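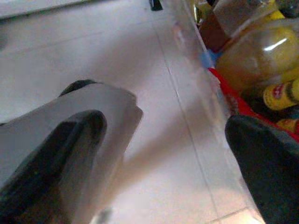 Can wire hangers and egg cartons go in the curbside bin in Clellville?

hallcloset_hal
Posted 2022-08-05

We're clearing out before a move and I have more hangers than clothes, a ratio I can't explain. The bin lid says "metal" and "paper" with a cheerful little drawing of a can and a newspaper, neither of which is what I've got. I called the city and was on hold for 32 minutes, then got transferred to Parks.

bluebinbetty
Wire hangers stay out of the curbside bin, and clean cardboard egg cartons go in with the paper. The hangers wrap themselves around the sorting equipment and the whole line has to stop while somebody cuts them loose. Take them to the scrap metal cage at the Dresport transfer station. It's free for residents of either town if you bring a utility bill. Foam egg cartons are trash, sorry. If the cardboard has egg on it, tear it up and compost it.

The cage closes at 5 and they mean it. Plastic-coated hangers in colors are still steel inside, and the cage takes those too. All-plastic ones it doesn't, and the man at the gate will hand them back to you one at a time. 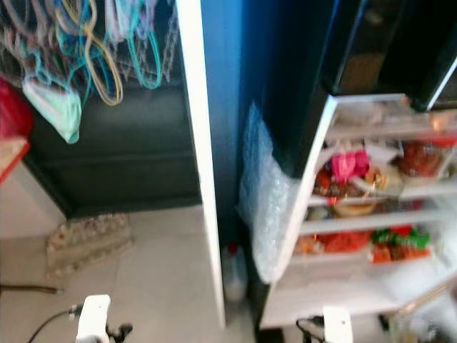
grumbling_in_dresport
Before you drive all the way out here and get in line ahead of me, try Murakami Cleaners, by the old post office. They take back wire hangers if they're straight and not rusty. Tie them in bundles of 10 with string or a twist tie. Do not bring them in a garbage bag. I brought them in a garbage bag and it was like carrying a porcupine into a bank.

Ask first in November, when everybody in the county has their winter coats cleaned and there's no room behind the counter for your generosity.

I have also read that wire hangers are useful for unclogging drains, holding up tomatoes and roasting marshmallows. I kept mine for years on that theory and have yet to grow a tomato.

zed_4000
just put it all in the bin, they sort it

hallcloset_hal
Thank you to two of you. Murakami took most of the hangers and the lady was very nice about the bent ones, meaning she gave them back nicely. The rest are in the trunk for Dresport. The egg cartons went to a neighbor with hens before I could get them to the curb. I also tried the Zisance thrift store, where the sign on the donation door says NO HANGERS in letters larger than the name of the store.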